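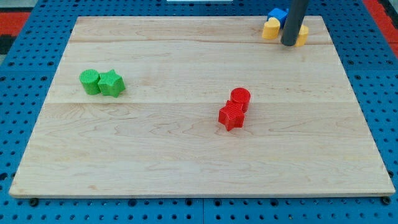 Report on the Visit to the Intarasuk Robotics Laboratory, Bernbridge
Module: Automation in Practice
Prepared by: Ketsara Chuensuk, Wiroj Kaewkla and Efua Zakaria
Supervisor: Kanyarat Wannasri
December 2025

1. Purpose of the visit

The group attended the open day at the Intarasuk laboratory as part of its project on the handling of small objects by robot arms. The aims were to observe a working demonstration and to gather material for the design task in the second half of the module.

2. The demonstration

The demonstration was given by Prapai Klinhom using the arm known in the laboratory as Ida. The task shown was pushing. The arm carries a plain rod with a rounded tip in place of a gripper, and moves plastic blocks across a wooden board fixed to the laboratory's blue perforated table. The blocks are red, green, blue and yellow, and include cylinders, stars, a cube and a heart.

Visitors were invited to give a spoken instruction such as "put the red star next to the red cylinder". An operator then carried out the instruction by moving the rod with a hand controller. Each attempt is recorded together with the words used. The laboratory held 3000 recorded attempts at the time of our visit, of which 400 had been checked by hand.

3. Observations

Pushing proved harder to control than the group had expected. A cylinder will roll away from the rod if it falls on its side, and a star turns when it is pushed on one point. The operator corrected for this with short, slow movements – often from the opposite side of the block.

Blocks standing close together were a further difficulty. When the rod is lowered between them it hides part of the group from view, and a neighbouring block may be moved by mistake.

4. Relevance to the project

Our own rig at Coltuvmont has a working area 700 mm wide and at present uses a two-finger gripper. The group proposes to build a rod attachment and to carry out 80 trials with two block shapes before the April review. Wiroj Kaewkla will prepare the drawings – the first version is attached as Appendix A.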